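18 Dec 2024
By the Flillden playtest desk

Flillden is looking for 14 playtesters for Rieger, a co-op kitchen game in which up to four friends run a diner and stop speaking by dessert. Sessions are held at our Trinville studio in April and last roughly 300 minutes, with breaks - and snacks we didn't cook.
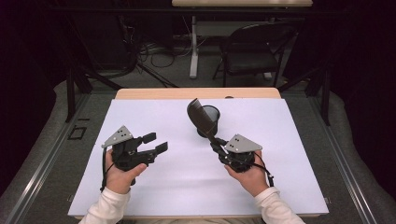

Cup in the right gripper, left gripper empty.

You should be over 18, own a controller and be able to lose politely. Speedrunners may apply, but we will see you coming. Pay is $565 for all sessions. Write to the playtest desk with your three most-played games, including the embarrassing one.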